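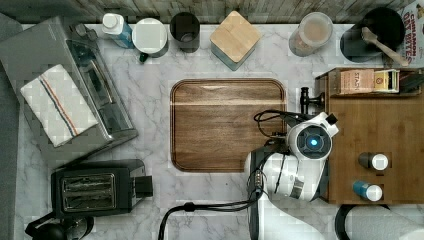 My sister-in-law has been on at me since March to try a thirty-day declutter, the kind where you get rid of one thing on day one, two on day two, and so on until you have nothing left but a chair and a sense of superiority. She did it through an app called Stirier, paid for a year of it, and now owns an app as well as most of what she started with.

I have my doubts about the whole business. I've read three of the books (library copies, so at least I didn't add to the pile) and they all tell the same story. Somebody is unhappy, they fill a van, they are happy. There's never a chapter where they have to go out and buy another colander.

Bijan Nazari at work is the nearest thing I know to a convert. He moved from Dratthorpe into a flat half the size and took 152 things to the tip or the charity shop, all listed in a spreadsheet. I asked to see it. A good many of the entries were cables. There was also a line for "pens (bag)", which I thought was generous to himself, or possibly harsh, depending on how many pens. He says he doesn't miss any of it. He also borrowed my drill in the same week, and then my spirit level, and I've yet to see the level again.

That's my main complaint, I think. A lot of owning less seems to depend on living near somebody who owns more. Elspeth Dow, two doors down from me, has a garage nobody could park in, and half the street turns up there on a Saturday for ladders, trestle tables and the good hedge trimmer. If she ever read one of those books we'd all be in trouble.

Then there's the money. Pelletier, the shop on the corner where the bank was, sells storage for people who are getting rid of things. I went in to be fair to it. A set of 4 lidded boxes was £66, and they were nice boxes, I'll give them that, but you'd need to be keeping something fairly special in them to come out ahead. I have shoeboxes. They came free with shoes.

The rule I hear most is that if you haven't used a thing in a year, it goes. By that reckoning I should throw out the fish kettle, the tent, my suit and the fire blanket. Kitchens get the worst of this advice, as the people giving it don't seem to cook much. "Do you need two things that do the same job?" Well, sometimes, yes. A big oven for two slices of bread is daft, and a toaster is no good for a tray of anything. 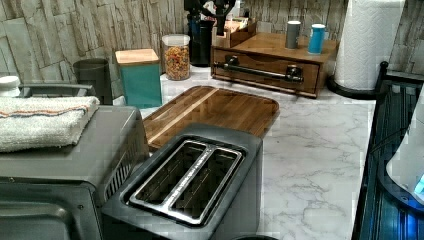 Two ways of making toast. Both staying.

I'm not against a clear-out. I did the cupboard under the stairs in the end, partly to shut people up, and it took most of a wet afternoon. I found a box of birthday cards, a bicycle pump for a bicycle I sold years ago and the instructions for a boiler we no longer have. Some of that went. The cards went back under the stairs. I did feel better, for an evening or so, though I'd also had a bath and a curry.

Elżbieta Ziółkowski, who used to leave very sensible comments on here, once told me she does one drawer when she's waiting for a phone call and leaves it at that. No app, no count, no van. I've tried it twice now and have nothing bad to say about it so far, except that the second call was the dentist and I never got to the back of the drawer.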